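Hand-held grippers: right side slips after a tape change
Bench, Tooling & Small Cells > Maintenance

fleurybench wrote:
Hi all, and sorry in advance for the length! We run a two-handed station, a pair of hand-held grippers with a camera on each, one person sitting at a wood table with a white sheet clipped over it. I look after the hardware. Since I re-wrapped the fingers in November the right one has been slipping on smooth plastic, and I'd love some opinions before I strip it all down again.

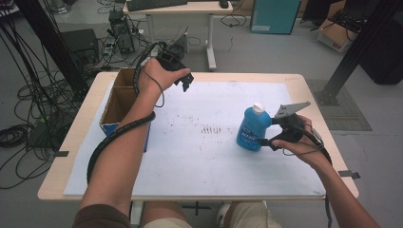
Both grippers at the table
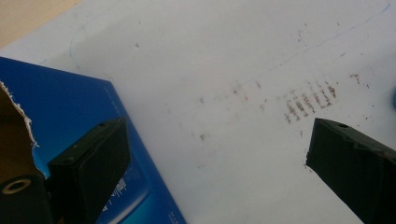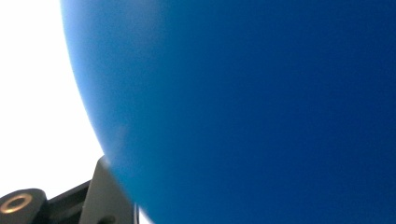
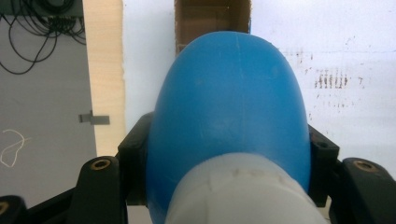
My routine is to check the finger screws every 100 picks, wipe the fingers, and put on fresh tape every 2,000. The tape is Drundix, the thin kind, and I'll admit I was in a hurry with it that afternoon and probably stretched it too much going around the tip.

trerkel_tom wrote:
Welcome! Pull that tape off and start over, my friend. If it wrinkles at all you're holding the bottle on the ridges, and a round bottle gives you little enough contact to begin with. I warm mine with a hair dryer for a minute and lay it on with no stretch, and it has stayed put beautifully.

huguette_guerin wrote:
I'm going to disagree with Tom, very fondly. Before you touch the tape, check the pivots. We had the same slip on our Bruvon pair and spent 3 evenings re-taping, when one finger had a bit of side play and was closing crooked. Close it on a strip of paper and pull. If the paper turns as it comes out, it's the pivot.

trerkel_tom wrote:
Fair, but tape takes 6 minutes and a pivot takes the whole morning. Do the cheap thing first.

huguette_guerin wrote:
The paper takes ten seconds, Tom!

fleurybench wrote:
Okay, did the paper pull over coffee, and it turned on the right and came out straight on the left. So I'll open up the right pivot tomorrow, and (Tom, don't gloat) I'm redoing the tape while it's apart. Does anyone put threadlocker on screws going into brass inserts, or is that asking for trouble?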